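Press release
26/07/2021
For immediate use

THE LONG WAY ROUND: PRISITZ LAUNCHES ROAD TRIPS FOR PEOPLE WHO HAVE TO BE SOMEWHERE ANYWAY

Most long drives are not holidays. They are weddings in counties you can't spell, christenings for babies you have only met on a phone, and the reading of an uncle's will. You sit in the car for seven hours, eat a sandwich over a sink, shake hands with a lot of cousins and drive home again.

Prisitz, the small travel firm that has spent its life planning driving holidays for people who like that sort of thing, has decided to do something for people who don't. The Long Way Round is a new route planning service for family duty trips. Tell Prisitz where you have to be, when you have to be there and how much you can stand, and it will find you one decent stop on the way out and a better one on the way back.

The idea belongs to founder Malachy Foley, who drove 232 miles to a second cousin's wedding in Trernport three years ago and saw, by his own account, two service stations and a roundabout.

"I found out at the reception that I had gone within ten minutes of a vineyard, a ruined abbey and a very good pie shop," said Foley. "I was told this by a man I was related to and had never met, who seemed to think I'd done it on purpose. On the way home it was dark and my wife wasn't speaking to me. I have thought about that pie shop a great deal."

The service opens with 19 routes, all ending in the sort of town where relatives live. Each comes with a printed route card, a booked table or tasting where one is needed, and a firm time by which you must be back in the car. There is also a short paragraph on where to change into good shoes without being stared at. Prisitz tested every changing spot on foot and in a suit.

The busiest route in trials has been the run to Trernport, which now takes in the Valmont winery on the return leg. Valmont makes a dry white, a drier white and a red that the family describes as "getting there". Visitors on the Long Way Round get a seat on the terrace, a plate of cheese and a tour lasting 40 minutes, or half that if the person giving it can see you looking at your watch. Drivers are handed a bottle to take home and a glass of elderflower for now, and are allowed to look sorry for themselves.

Áine Horgan, who plans the routes, spent the spring driving them in a small hatchback with a flask and a bag of library books on tape. Her rules are strict. No stop may add more than 90 minutes to the day. No stop may involve mud before a ceremony. Anywhere with a gift shop bigger than its car park is left out, and so is anything called an "experience".

"People feel guilty about enjoying themselves on the way to a funeral," said Horgan. "I understand that, so for funerals we put the nice stop on the way back. By then everyone has had a cry and a ham roll and would quite like to look at a lake. I had one lady write to say her late brother would have been furious to miss it. I took that as praise."

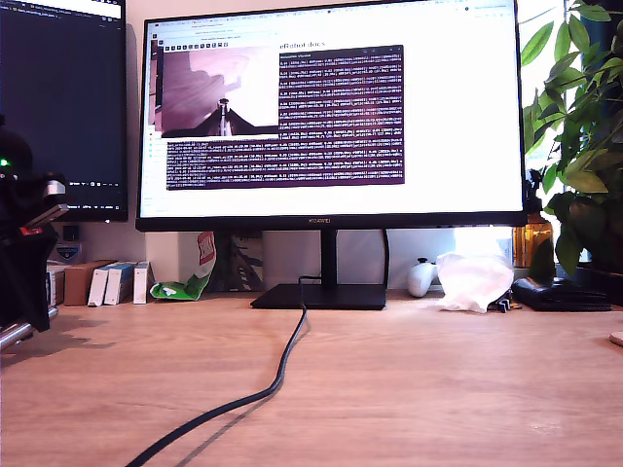
Can I book if I only know the date of the event and nothing else?

The date and the town are enough to hold a place. Prisitz will ask for the start time a week before you travel, by which point somebody in the family has usually made up their mind.

Travellers who are sharing a car can ask for what the firm calls the Mixed Load plan. It was drawn up with the help of the Flanagan family, a party of five who agree on nothing but the destination. The Flanagans wanted a castle, a swim, a bookshop, a sit down and to go home. Their trial route managed four of these in one afternoon and the fifth by nine o'clock that evening. They have since booked again, separately.

A word on bribery. In early trials Prisitz noticed that many customers were not booking for themselves. They were booking to get a husband, wife or grown-up son into the car at all. The firm has responded with a gift version of the route card, in which the family event is mentioned in small type on the second side and the lunch takes up the whole of the first. Prisitz accepts that this is not quite honest and reports that it is selling well.

Photographers are catered for too. Each card marks one lay-by, gate or hilltop where it is safe to stop, with a note of which way the light falls in the late afternoon. Passengers who don't take photographs are advised to bring a novel, as "two minutes" has never yet meant two minutes.

The first 200 bookings will come with a tin of travel sweets, the dusty sort that weld themselves together by the first junction. Foley insisted on these over the objections of everybody else at the firm. He has bought 2000 tins and has not said where he intends to keep the rest.

Prices start at £35 for a single route card covering one car, there and back. Tables and tastings are paid for at the stop. Cards can be moved to a new date free of charge if the wedding is put off, and refunded in full if it is called off, although Prisitz would point out that the pie shop will still be open. Christenings are treated the same way. Funerals may be moved at any notice and no questions will be asked.

Bookings open today for travel from September, when the roads are quieter and the weddings are, with luck, cheaper. Routes are for ordinary cars on ordinary roads. Caravans are welcome on all but three of them, and Horgan would like it known that she tried her best with those three and would rather not talk about the hedge.

Malachy Foley and Áine Horgan are both free for interview, by phone or in person. Anyone wishing to meet them in person should say how far they are coming, and a card will be sent.

Notes to editors

Prisitz plans self-drive trips for private customers and is run from two rooms over a shoe repair shop. It does not own any vehicles apart from the hatchback.

Sample route cards can be sent by post on request. The Trernport card is being reprinted after an error in the opening hours of the abbey, which is a ruin and does not have any.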